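Dry cereal going soft within days of opening

Posted 2024-04-21 in Kitchen and Storage

dampgalley
I rent a ground-floor flat in Turnesard. In January the hygrometer in the kitchen read 94 per cent most mornings. Cereal goes soft a few days after opening, even with the top of the box folded down. Crackers do the same. The cupboard is on an outside wall. Is a sealed tub enough or do I need a dehumidifier as well?

lowshelf
Both, if the reading is right. Check the hygrometer first, as cheap ones read high near the top of the scale. Then:

1. Move dry goods to an inside wall, away from the kettle and hob.

2. Treat the cardboard as packaging only. It lets moisture through, and folding the top does very little. What matters is the inner bag, so press the air out, roll it down tightly and clip it.

3. Pour what you need and close up straight away. A packet left open through breakfast takes in damp air every day.
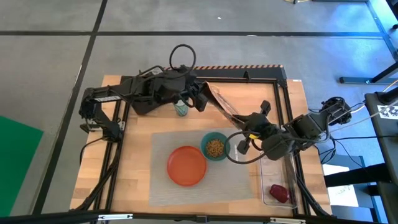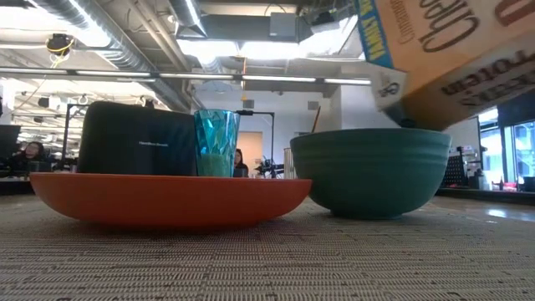

4. For anything you eat slowly, use a rigid tub with a silicone seal. A 2000 ml tub takes a small packet. I use the Haruna clip-lid type and replace the seals when they flatten.

5. Put a sachet of silica gel under the lid, not loose in the food. Dry it out again when the indicator changes colour.

Cereal that is soft but otherwise sound will crisp up on a tray in a low oven. Let it cool fully before it goes back in the tub. Throw it away if it smells stale or musty.

tinlid
just get a dehumidifier. mine is a Larance, takes it down to 576 ml a day in the tank and everything in the cupboard is fine now

gasket_20
The tank figure depends on room size and temperature, so don't compare it with your own. Compressor models work best at 20 degrees or above. In an unheated kitchen a desiccant model is the better choice. Also ask the landlord to check that outside wall before you buy anything.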